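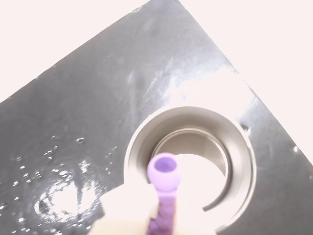 The Case Against the Forever Mug

6 March 2023

Every so often somebody tells me that I would be happier with one good insulated mug. One mug for life, they say, and then they tell me how long it keeps coffee hot, as though I had been walking around for years with lukewarm coffee and a broken heart.

I own five of them. I'm not proud of it. The first was supposed to be the only one, and I'd like somebody in the business of selling these things to explain to me how the last purchase I would ever need to make led to four more.

My doubts start with the heat. I drink coffee in a kitchen. The pot is six feet away. If the coffee goes cold I can pour more, and if I have let it sit so long that it needed a vacuum wall to survive, then I probably didn't want it much. The Bramow I bought in October keeps coffee so hot that I can't drink it for the better part of an hour. I take the lid off to let it cool. Think about that for a minute. I paid $115 for a pair of mugs that hold heat and I spend my mornings trying to get the heat out.

Then there is the water. Steel mugs get rinsed by hand, at least in my house, because I don't trust the coating in the dishwasher whatever the sticker says. A rinsed mug gets set down on whatever is nearby, and in my case that was a dark board I had been talked into by a catalog from Plotdale. Dark boards look wonderful in catalogs. At home they show every drop, every smear, every thumb. You wipe them and they show the wipe.

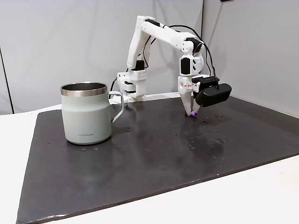 I will give the mug people their colors. The soft greens and grays are easy to live with at seven in the morning, and a plain steel rim feels fine against the lip, better than the plastic ones. A handle is good too. For years the fashion was for tumblers without any, the kind you grip like a fire extinguisher, and I'm glad to see the loop come back. If you must have one, get one with a handle you can put real fingers through. Try it in the store. Half of them are made for two fingers and a prayer.

What I don't buy is the arithmetic. I once saw a card in the window at Wollcombe, the kitchen store near the post office, claiming that its mug would save the owner 200 paper cups a year. Save them from what? I wasn't using 200 paper cups. I was using a chipped ceramic thing with a sailboat on it, and I had been using it since before my son could drive. The card compared the new mug with the worst habit it could think of and gave me the credit for quitting.

My neighbor's answer to this is that I'm not the customer. She commutes, she spends a long stretch on the train, and her Bilgin goes with her every day. Fine. Hers has a dent in it and the paint is gone where her hand goes, and I have nothing to say against it. That mug has a job. My quarrel is with the other kind, the ones that never leave the house, that stand around on counters and desks keeping things hot for people who are sitting right there.

The trouble is also that they don't wear out. A ceramic mug breaks eventually and you sweep it up and feel sad until lunch. A steel one just stays. You can't stack it, the handle catches on its neighbor, and the lid lives in a drawer with the wrong lids. I have moved mine from shelf to shelf for three years. Giving them away is no use either. The thrift store on our main street has a whole row of them by the register, a dollar apiece, and the row gets longer.

So I have gone back to the sailboat. The coffee is cold by the second section of the paper, and I get up and pour some more.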